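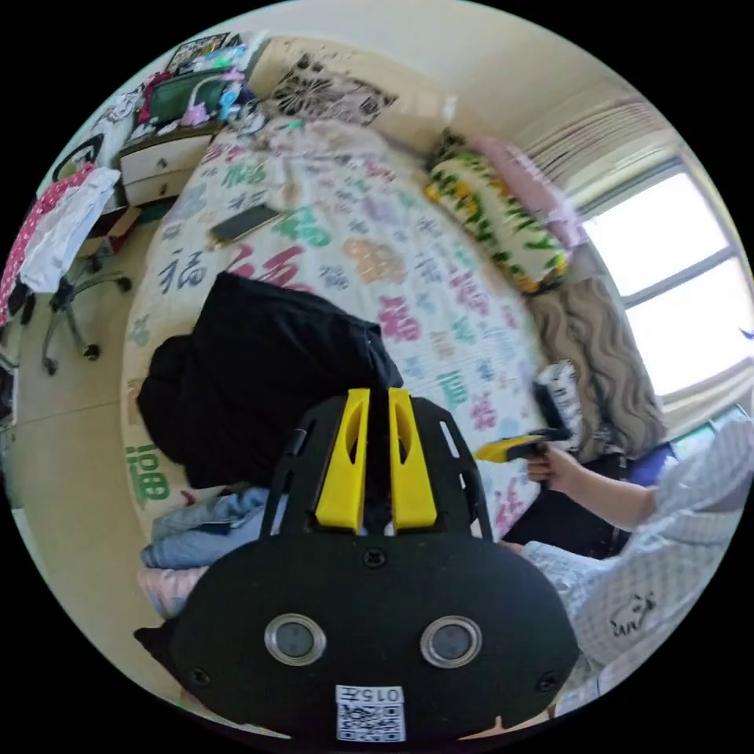
Gripper 015 at the foot of the job, the quilt beyond it and the second gripper out on the right.

Quick one, kettle's on and I've got three things still to upload before Birthe Frandsen wants the list. She runs the labelling at Cleneron and she's very patient with me but there are limits.

So. Clothes on a bed. Pick up, move, put down, again. You do it with the hand-held grippers, the arm (ours is a Kvaran, lives in Osness, I've met it once) is meant to pick it up from the recordings later. Target for September is 1,000 usable demos. Usable being the word that hurts.

Mostly I'm learning how bad I am at using two fingers. You squeeze, you think you've got the sleeve, you've got one thread of the sleeve. And you can't cheat with your thumb! I keep wanting to smooth things flat with my palm and then it's a binned take, back to the start.
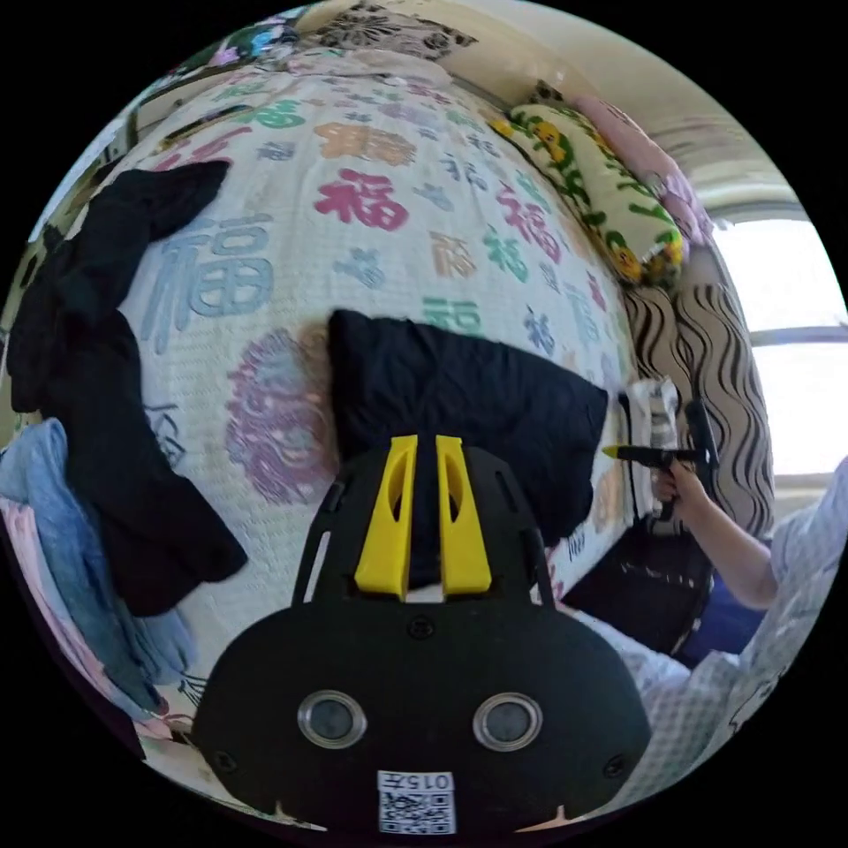
Dark clothes are the thing I want to moan about. Stika, the software we replay everything in, shows me each take from the gripper's side and half the time I can't say where one fold stops and the next begins. The black heap on the left of the bed is the worst sort, sleeves and folds hanging over the edge of the mattress and hardly a line in it to aim at. The pale blue cloth by it is much kinder, you can see every bunch. I asked Birthe if we could do light stuff only for a bit. No. Fair enough, people own black clothes.

Also patterned bedding – I expected trouble there and so far the replays look alright to me. Ask me again when somebody's trained on it.

Speed next. My first lot were far too quick, I was doing it like I'd do it at home with the radio on. Birthe's note said "slower, and stop before you close". So now I come in, stop, close, lift, stop. Feels daft. Eight takes in you forget it's odd, and then the trouble is you go all dreamy and drift. 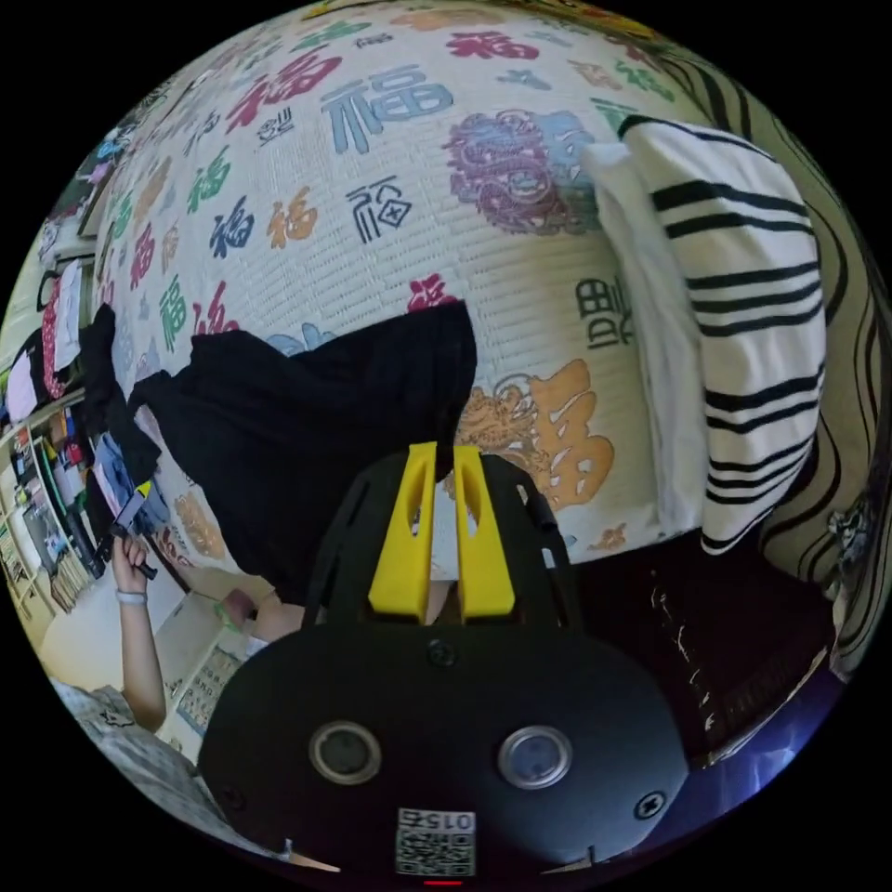

Approach angle is my other one. Straight down is easy to do but you end up pinching the top layer and nothing else, so I've started coming in lower and picking an edge first. Which edge depends. With the black cloth crumpled like that I'd go for the flap that sticks out to the left, the middle is all loose folds and you'd just be guessing. A folded towel is differnt, you've got a clean edge and you can go in square. I did a run of towels purely to cheer myself up.

Things I've written on the back of my hand:

- wipe lenses
- check both grippers are actually recording (!!)
- don't talk to it
- eat first

Wrist is sore, left one mainly. Three short sessions suits me better than one long one, will be telling Birthe that whether she likes it or not.
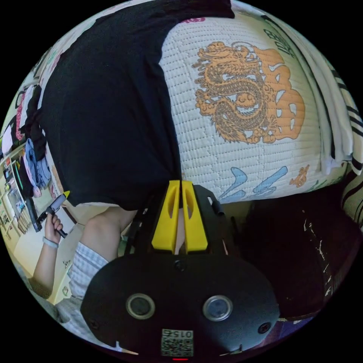

Fingers nearly together, dragon on the white cushion behind.

Next week is socks, god help me. If anyone reading has done socks with a gripper pleae leave a comment, I want to know if you pair them before the take or during. Right, kettle.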